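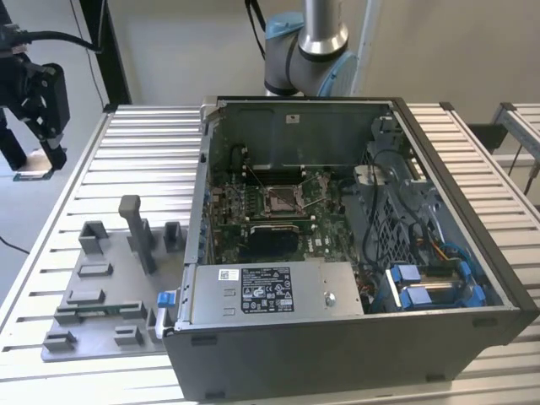
Tower unit with side panel removed. Processor and cooler not included.

Equipment > Training Hardware > Open Tower Units

Runcombe Open Tower Unit for Bench Instruction

The Runcombe unit is a full desktop computer case supplied for courses in hardware assembly and repair. It is used lying on its side, so that the main board, power supply and drive area can be reached from above. The black outer shell gives the case a steady base on a slotted aluminum table or any other level bench.

The main board is supplied with the processor socket empty. Learners may practice opening and closing the retention lever before a processor is issued to them. Memory slots are placed beside the socket, and a black heatsink block is mounted on the board.

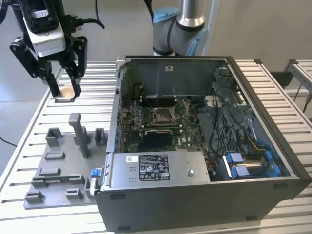 Drives are held in two blue caddies next to the perforated metal cage. Cables should be moved clear of the caddies before either one is handled. The power supply carries its specification label on the upper face – instructors are asked to have learners read it before any work begins. The unit must be disconnected from the wall outlet at all times while the panel is off.

Ordering and loan

Units are offered singly or in sets of 4. The loan period is 25 days, and a set may be renewed once if no other department has reserved it. The catalog number is 139. Requests from the Rerley and Corkent sites should be sent to the equipment office at least six working days before the course opens.

Side panels are stored separately and are issued on request. Processors, coolers and hand tools are listed under Bench Supplies.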